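Datasets / Student projects / Esholm Robotics Club

Search datasets, tags, users

# Zostudari cabinet set

Simulated episodes recorded by the Esholm club for its entry in the Macedo student round. A two-armed robot works at a pair of tall black cabinets with a narrow gap between them. There are 345 episodes in 3 folders, and each episode has 2 arm tracks and 4 camera streams. The head camera looks down past the robot's own body.

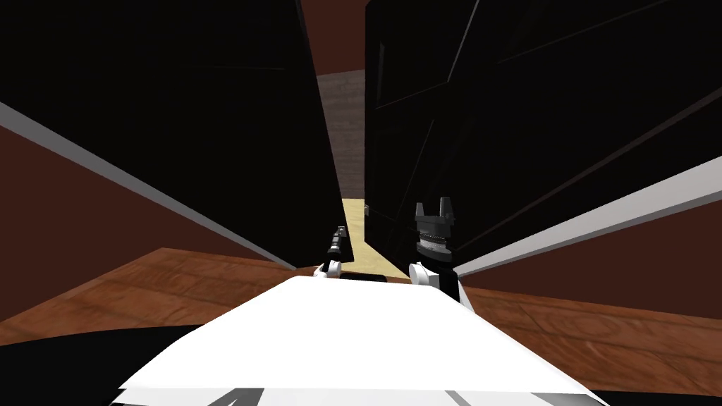

Berum asked whether the left arm could be dropped from the action files to save space. Please keep it, Berum added later, as the team's loader expects both arms even when one stays still.

Joint values are in radians and gripper values run from closed (0) to open (1). Head and wrist streams share one clock.
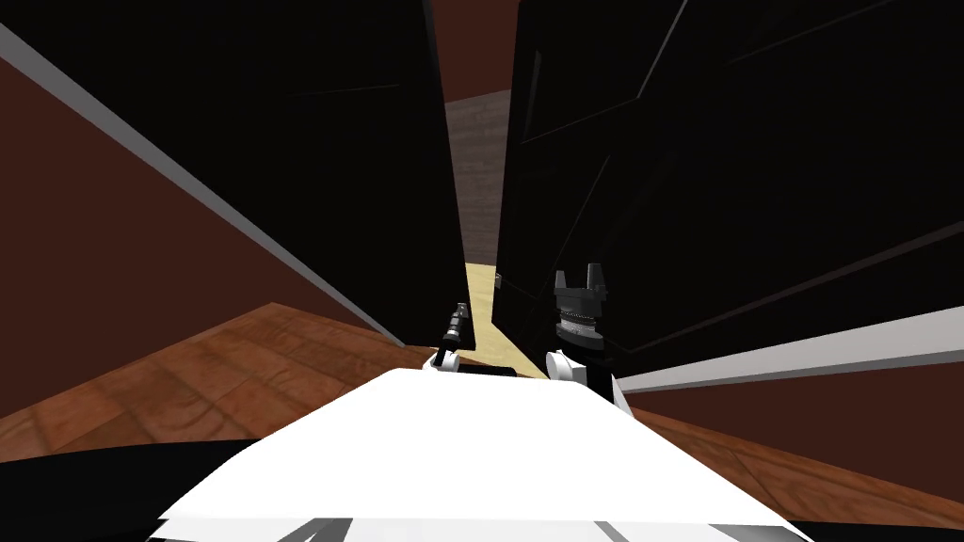

## Known problems

The cabinet fronts are very dark and the door edges show only as faint lines. Depth values on them should be fine, but colour-based methods did badly in our tests. Wrist views are better for the handle parts.
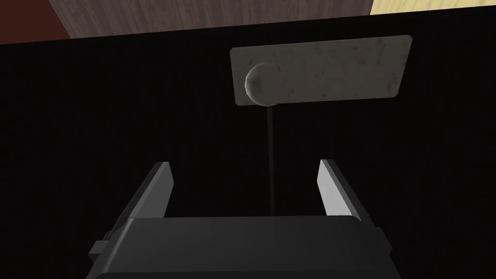
Wrist stream, open gripper facing a pale plate and knob.

Folder names follow the order in which members joined the project, so don't read them as difficulty levels. Train on the first two and keep the last for testing.
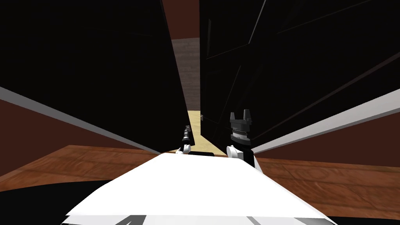

Scores sent to Macedo must use that split. If you change the lighting or the floor texture, say so in your notes and give the run a new name.

Tags: simulation, two-arm, cabinets, student-project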